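# Rail rack or drawers for summer shirts? (small flat, tiled floor)

**wilik_flat** wrote:

Hello all. I moved to a smaller flat in March and the bedroom has no wardrobe. I bought a simple metal rack, one rail with a pole and a foot at the side, and I put it in the big room where the floor is tiled. Now I must decide what should hang on it and what should go folded in a drawer. My mother folded everything. My neighbour hangs everything, even T-shirts.

My questions are two. Do printed T-shirts lose their shape on plastic hangers? And is it bad to keep clothes in the open, where there is cooking in the same room?

**Bradis** wrote:

Open rack is fine if you wear the things often. The steam from a pan will find a shirt which hangs one month, it will not find a shirt which you wash every week. I would be more worried about the sun. I had a blue blouse with one pale shoulder after one summer near a window.

T-shirts I fold. The neck becomes wide if you pull the hanger through it from the top. You must put it in from the bottom, and then it takes more time than folding.

**ots_and_ends** wrote:

I don't agree with Bradis about the T-shirts. I hang all of mine for six years now and the necks are good. A folded T-shirt in a deep drawer is a T-shirt you forget. I wrote a longer post about my own rack, I copy it in here so that you don't need to look for it.

> My rack stands away from the wall, so I can reach the rail from both sides. I use only cheap plastic hangers in two sorts of colour, red ones and purple ones. In the beginning I wanted that red is for blouses and purple is for the rest, but the system lives only until the first big wash.
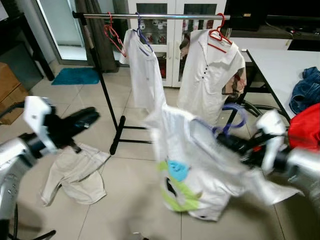 > *Posted by ots_and_ends, Sep 12, 2021, in "Drying, hanging, folding"*
>
> The white things go up first. The blouse with the collar hangs best when the top button is closed, then the collar stands by itself and I iron less. For the printed one I hold the hanger low and bring the whole thing up to the rail together. If I hang the hanger first and try to dress it afterwards, it turns around and I become angry.
>
> Denim I don't hang on this rack. It waits on the table and goes later to a shelf. It is too heavy for a thin hanger, and in a warm room the shoulders get a point.
>
> I leave one hanger free at the end of the rail. It is a small luxury.

**Bradis** wrote:

The free hanger I like. But I see a shirt on the floor, so the system is maybe not so perfect!

**ots_and_ends** wrote:

Tiles can be mopped, Bradis. A carpet would be another discussion.

**trernness_lane** wrote:

May I ask where is your ironing? For me it decides everything. I iron directly beside the rack, and what is ironed goes on the rail, and what doesn't need an iron goes in the drawer. This way I never had to think about T-shirts or not T-shirts.

Also please look at the width of the hanger. Mine were made for men's jackets and they made small ears on every sleeve. I changed 19 of them for a narrower kind and the ears went away after the next wash.

**wilik_flat** wrote:

Thank you, this is very useful. The ears! I have them too and I thought it is the washing machine.

@ots_and_ends, does your rack not fall when all clothes are on one side? Mine leans a little if I hang the winter coat at the end.

**ots_and_ends** wrote:

I keep coats away from it. For shirts and blouses there is no problem. If you must hang a coat, put it near the pole and the light things to the outside.

**Bradis** wrote:

Or buy a hook for the door and let the coat live there. I still say fold the T-shirts.

**trernness_lane** wrote:

Hook for the door, yes. Check first how thick is the door, I had to return 2 of them.

**wilik_flat** wrote:

I will try one month with the T-shirts hanging, put in from the bottom as Bradis says, and I will write here how the necks look. The coat goes on the door tonight.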